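Vuelve Comar, y esta vez con tienda en Waladstead

¡Por fin! Llevo desde febrero dando la lata con esto y hoy, 10 de junio de 2024, ya lo puedo contar: la marca de cosmética Comar abre tienda propia en Waladstead, en la misma calle donde estaba la perfumería Yazıcı (qué pena me dio cuando cerró, allí compré mi primer pintalabios rojo). Me llegó el aviso esta mañana mientras desayunaba y casi tiro el café encima del gato.

La tienda tendrá 291 productos entre cuidado facial, maquillaje y pelo, y un rincón al fondo para probar las cremas con calma, con lavabo y toallitas. Yo soy de piel seca, sequísima, y comprar un sérum sin tocarlo antes me parece una lotería, así que lo del lavabo me ha ganado. También traen dos novedades que hasta ahora solo se vendían en Brekberg: el bálsamo limpiador de avena y una bruma con agua de rosas que huele -- según mi hermana, que la tiene -- a jardín recién regado.
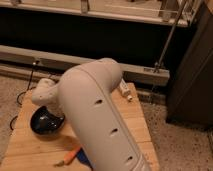 Precios y apertura

Los primeros días habrá descuentos de hasta 5 euros en los limpiadores, y a las primeras 409 personas que se apunten a la lista de la marca les guardan una bolsita con muestras. Yo ya me he apuntado, claro. Para recogerla hay que enseñar el correo de confirmación en caja, así que no lo borréis sin querer como hice yo la última vez.

De la línea solar todavía no sé nada. He escrito para preguntar si llega el stick sin perfume, que es el que uso todo el verano, y en cuanto me contesten lo pongo por aquí. Si alguien de Brekberg ha probado ya el bálsamo, que me deje un comentario, que quiero saber si escuece en los ojos.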